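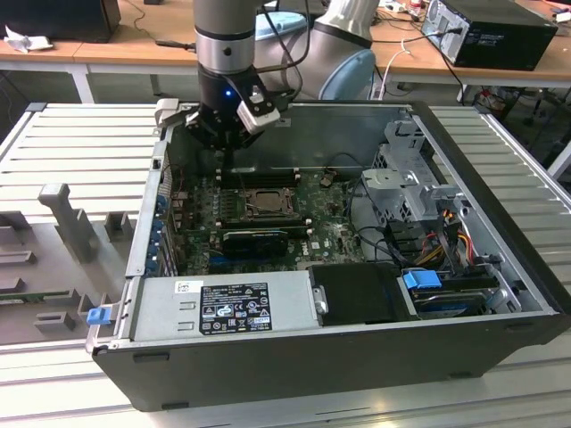
Arm over the memory slots, side panel off, CPU cooler out.

The Fiadzo kit from Geltovo is sold as a memory and small-board handling package for firms that strip or refit desktop PCs. You supply the arm. They supply the two-finger gripper settings, a fixture tray, a wrist camera mount and the software, which is called Clustard. I have been using the loan set for a while now and these are my notes so far.

Setting up took longer than the manual says. Calibration is done against the tray, then again against the case. The second pass is the one that matters, and the manual gives it half a page. Ximeng Xia found that running it at 60 per cent speed got rid of most of the drift we had been complaining about. I would make that the default.
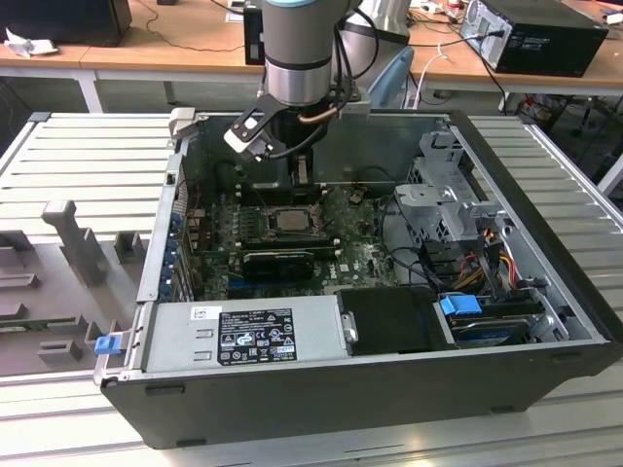 Tower on its side, fixture tray to the left.

The tray is 3D-printed and does its job, but the slot tolerances are on the loose side for bare modules. Theophilus Ankrah wants a version with a deeper chamfer. Geltovo say a revised tray is due in May — I will believe it when the parcel arrives.

Clustard itself is plain and mostly sensible. Each task is a list of poses with a force limit on each. You can edit the list by hand, and you will. Logging is good: 3376 moves recorded to date, every one with a time, a target and a peak force. The export is a flat text file, so Lâm Ung had it in a spreadsheet within minutes.
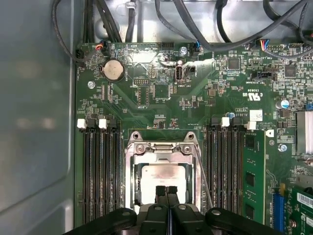
Vision is the weaker half. Part location relies on contrast, and shiny metal close to the target upsets it. The exposure setting is global, so turning it down for one area loses detail in another. Per-region exposure is on their list of planned changes. Until then we teach the awkward points by hand and leave the camera to confirm them.

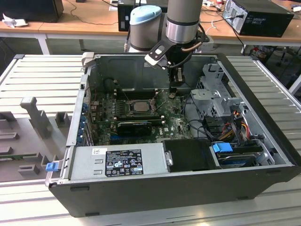 Reach is the other thing to check before you buy. The gripper body is wide for its finger length, and clearance depends a good deal on how the case is laid out. With the tower on its side, as we have it, the fingers can point down at the board, but the metal drive cage takes up space on the right and there are power wires running down the side of it. I set a keep-out box over that whole corner. Clustard allows up to 105 such boxes per job, more than I can imagine needing.

The price as quoted to us was 2421 pounds without the arm. Support is by email only. Issa Obeidat at Geltovo answers properly and in full, usually the next working day.

Next job is the release force on the module latches, where I am still not happy with the default.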